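Saving up for a laundry robot: what to sort out first

Ekua Eshun wrote in to ask whether she should start putting money by for one of the two-armed laundry helpers, and if so, how much. I've been turning that over for weeks, so do put the kettle on, as I have rather a lot to say!

My quote for the Kiten came to 2,217 pounds, which made me sit down. But the price on the quote is only where it starts. Ask what the grippers cost to replace, who pays for the delivery, and whether a repair visit is extra. I keep 500 pounds aside for that sort of thing and try very hard not to look at it.
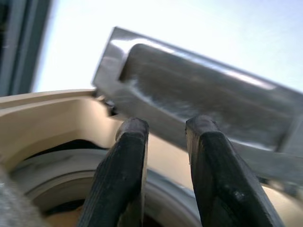 If you can't manage it in one go, a little pot of 65 pounds a month soon mounts up, and July is a sensible time to look at it again.

Next, think about where the washing waits. Ours has always gathered wherever there was room near the door, trousers on top of everything, and a machine has to reach down into whatever you give it. Ask the seller to try it with your own clothes, all in a muddle, before you sign anything.
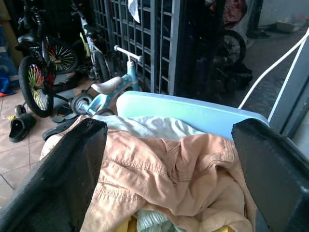
Soo-ah Wi measured her hallway before she rang Culier for a price, and I wish I'd been as clever. Measure with the bikes in and the shoes on the floor - that is how the room will be on most days, however tidy you mean to be. Look at your sockets too, and where the cables will have to run. 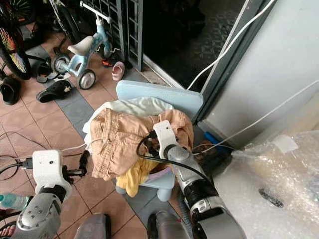 Ask about a trial as well. Udden told me 20 days, with the carriage back at my own cost, and I had them put that in writing. Keep the paper somewhere you'll find it again (mine lives in the tea towel drawer, under the good ones).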